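We use cookies to remember your settings and to count visits to our pages. By continuing to read, you agree to our use of cookies. Accept | Manage settings

The Griltevard Laundry Helper: A Guide for Young Readers
Published August 27, 2020

Many families have a washing machine. The machine does the washing, but a person still has to carry the clothes to it, put them in, and take them out again. The Griltevard is a robot made to help with that part of the job. It is offered by a company called Cedemton, and it can be rented by apartment buildings, schools, and small hotels. This guide explains what the robot does, how it does it, and what it cannot do yet.

What does the Griltevard look like?

The Griltevard has one long arm. At the end of the arm is a gripper, the part that works like a hand. Your own hand has four fingers and a thumb. The gripper has only two fingers, and both are black. They move toward each other to pinch and away from each other to let go. Near the gripper there is a small camera, so the robot can look closely at whatever it is about to pick up.

Why is cloth so hard to hold?

Think about a wooden block. It has the same shape when it is on the floor and when it is in your hand. A robot can learn that shape once and use it again and again. Now think about a shirt. It can be flat, folded, rolled, or scrunched into a ball. Each time the robot reaches for it, the shape is new.

For this reason the Griltevard does not look for a shirt shape. It looks for a fold that stands up a little from the rest. It places one finger on each side of the fold and closes them. 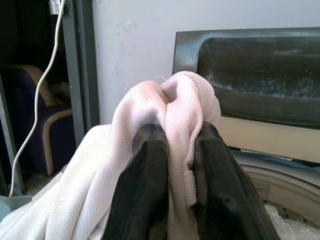 The robot must also choose how hard to squeeze. If the squeeze is too weak, the cloth slides out. If it is too strong, thin fabric may be damaged. Engineers call this grip force. You can feel grip force yourself by picking up a sock, first with a very light pinch and then with a firm one.

How did the robot learn?

The Griltevard learned from practice. At the Cedemton workshop in Trutomdale, people guided the arm by hand through 3000 practice pickups. The robot's computer kept a record of each one. Later the robot tried on its own, and the people corrected it when it made mistakes. Heidrun Fankhauser, who leads the training team, says that towels were learned quickly and that fitted sheets took most of July.

What can it do?

The Griltevard can pick up one piece of laundry at a time, move it over a top-loading washing machine, and let it go into the drum. The drum is the round tub where clothes are washed. A full load of 24 small items takes the robot about 51 minutes. Most grown-ups can do the same work much faster. The robot is meant for places where there is a great deal of laundry and where it can work slowly while people do other things.

What can it not do?

The Griltevard does not sort colors. It does not check pockets, so coins and crayons must be taken out before it starts. It does not measure soap. It cannot close a zipper or turn a sleeve the right way out. A grown-up must also choose the washing program and press the start button.

Staying safe near the robot

Children should stay behind the yellow floor line whenever the arm is moving. Do not hand clothes to the robot. Do not reach into the washing machine. If something falls on the floor, leave it there and tell an adult. Every Griltevard has a red stop button, and any person may press it if something seems wrong.

Words to know

Gripper: the part of a robot that holds things.
Grip force: how hard a gripper squeezes.
Drum: the round tub inside a washing machine.
Load: all the laundry that is washed together.

Teachers may request the classroom booklet that goes with this guide, Ebrahimi Reader 703, from the Cedemton education office.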